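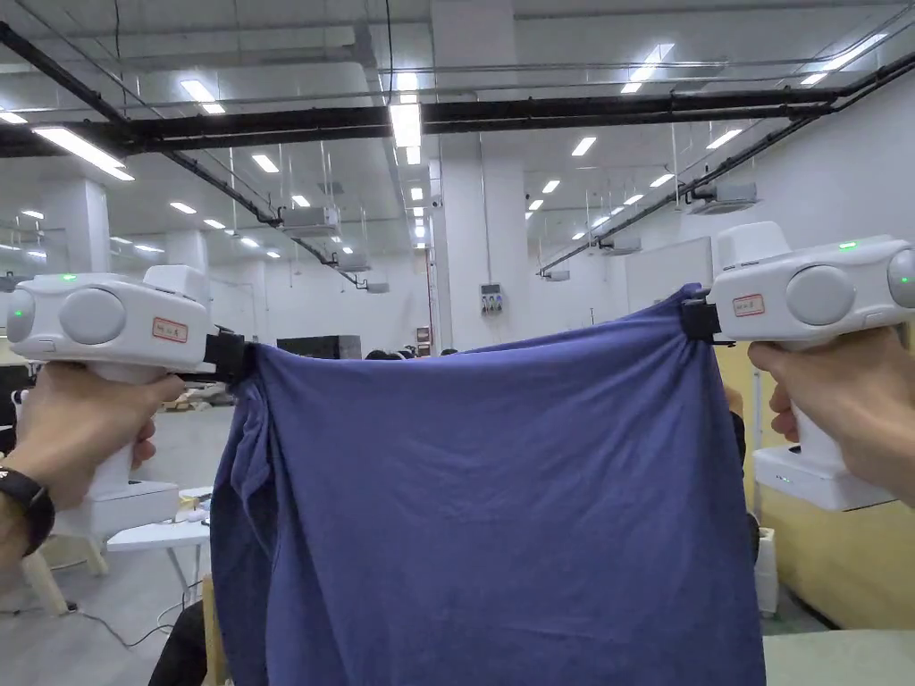
Mastgate opens orders for the Janton paired hand-held gripper kit

8 February 2019 - Mastgate today announced that the Janton kit, a pair of hand-held grippers for recording two-handed work, is open for order. The kit is intended for research groups and manufacturers who wish to teach robots to handle cloth, bags and other soft goods.

Each gripper has a white housing, a vertical handle and a black clamping jaw at the front. Green lights on the top and at the rear can be seen by the person holding the unit and by a colleague standing nearby. The operator holds one gripper in each hand and carries out the task at a normal working pace, and the movement of both hands is stored as a single recording.

Folding and sorting garments has long been difficult to automate. A knitted top held by its upper corners sags between the jaws and creases differently each time it is lifted. Janton allows a laundry or clothing firm to collect many such lifts from its own staff, on its own goods, before any robot is installed.

"Our customers asked for something that a new member of staff could pick up and use on the first morning," said Seema Kanaujia, Head of Product at Mastgate. "The handle has been reshaped twice since June, and the present version is the one we are content to put our name to."

The kit was tried over 11 weeks at Kelmendi, a textile care company, where operators made 2441 recordings of shirts, towels and bed linen. Tsutomu Ogura, Operations Manager at Kelmendi, said: "We began with towels and moved on to shirts sooner than planned. Changing hands between left and right took some practice - after that the work went steadily."

Janton is supplied with two grippers, two charging stands, a carrying case and the Pendgate software for reviewing and exporting recordings. Spare jaws may be ordered separately. Orders placed before the end of June include seven hours of training at the customer's premises.

Enquiries from customers and the trade press should be addressed to the Mastgate sales office.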